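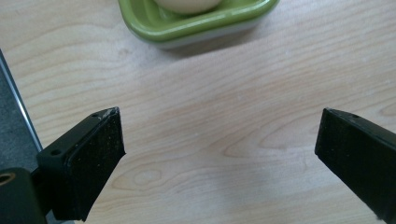 Christos Gkikas wrote to us in August that he had given out seed to thirty families before he noticed the distribution book was still set to last season, and would we please put the season check first in the guide. So we have, Christos, and thank you!

## 4. Setting up a seed and tool distribution in Distomum

This section takes you through preparing a distribution for farming households, from opening the season to printing the cards. Set aside a quiet hour for it if you can, preferably the day before people come, and keep your household list next to you (on paper is fine, and many of our field offices still like paper best).

### 4.1 Before you begin

1. Open Distomum and look at the season name in the top bar. If it shows the old season, tap it and choose the new one. Do this even if you are quite sure.
2. Check that your store is listed. The two stores that come already set up are Skaralley and Dadwood. If yours is a different one, add it under **Stores > New** and give it the name people in the village use.
3. Load the household list. A list of up to 300 households opens on any tablet we supply. For a longer one, split it by village first.

> **Note:** The list at Skaralley has 312 households, so the team there keeps it as two lists, upper and lower village. Both draw on the same stock, and you will see a single total at the end of the day.

### 4.2 Entering the stock

1. Go to **Stock > Receive** and pick the seed type.
2. Type in the number of bags from your own count in the store, and leave the delivery note for later. The note goes in the box underneath, and if the two numbers differ Distomum will ask you for a short remark. A few plain words will do: "two bags torn," for instance.
3. Enter the lot number from the tag on each batch.
4. Repeat for hand tools. These are counted by the piece, and a hoe head and its handle go in as one piece if they are handed over together.
5. Tap **Save stock**.

> **Caution:** Treated seed must be marked **Not for eating** on this screen. The words are then printed on every card in the local language. Please also say it out loud to each family, especially in a hungry year, when a bag of grain looks like supper to anybody.

### 4.3 Setting the ration

1. Under **Ration**, enter what each household is to receive.
2. Distomum multiplies this by your list and shows the result beside your stock. With 700 bags in the store and two bags to a household, a list of 300 leaves you a reserve of 100, shown in green.
3. If the result is red, lower the ration or move some households to a second day. You can't print cards while it is red.

### 4.4 Printing the cards

1. Connect the printer and tap **Print test card**.
2. Read the test card all the way through: season, store, seed type, ration.
3. Tap **Print all**. Cards come out in list order, so keep them stacked that way and the morning will go a good deal easier.

If a card is lost, see the Rallis supplement on replacement cards, which came with your tablet.

*Section last revised 2018-09-07*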